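3.2 The bench and its glassware

Anyone who has shared a teaching bench will know how quickly the small things wander, and it was this wandering, more than any question of chemistry, that first drew us to the subject. For the present section we kept to the most ordinary glassware we could find, the sort that sits in every school preparation room from Garside to Dengate: clear beakers with a pouring spout and a printed scale, thin stirring tools with colored tips, and a wire tripod stand. White open-topped bins gave each item a home at the back of the black tabletop, and we have come to be rather fond of them, plain as they are (Figure 2).

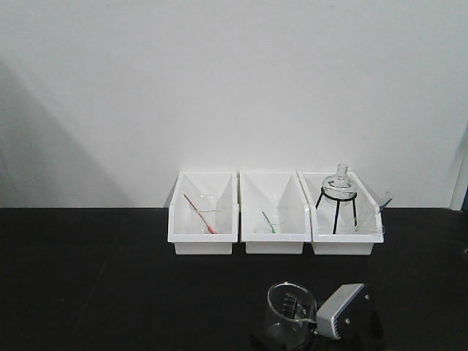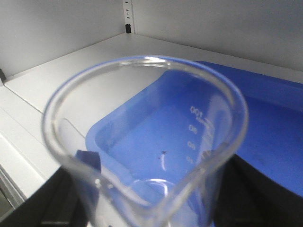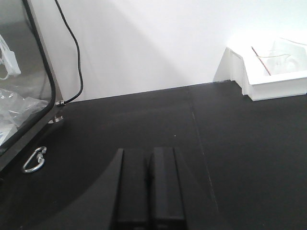
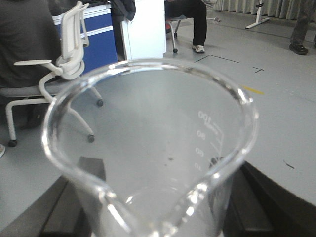
Figure 2. The workspace and its glassware. First: the three white bins and their contents. Second: a beaker over the blue tray. Third: the black tabletop and white wall. Fourth: a beaker seen from above, with its printed scale.

The arrangement follows the habit described by Amissah in her notes on the Borton preparation room, where each bin is given over to one kind of task and the tool is left standing in its own vessel. We liked this a great deal, partly for the pleasure of reaching for a beaker and finding the stirrer already in it. Clear glass against white plastic is hard to pick out, though, and several of our helpers remarked on it during the February trials. The colored tips were a real kindness here, and people often told us they had looked for the red or the green before they looked for the glass.

Each helper was asked to put the bench in order 5 times, with a short rest whenever they wanted one, giving 200 tidyings in all. We did not hurry anybody. Da-eun Jang kept the written log and noted where each piece was set down, including the bins themselves, which are light and easily nudged out of line. A bin that had turned a little was still scored as in place, provided its contents could be reached from the front. Beakers were scored separately from the tools standing in them, and the scoring rules are set out in full in Section 3.3.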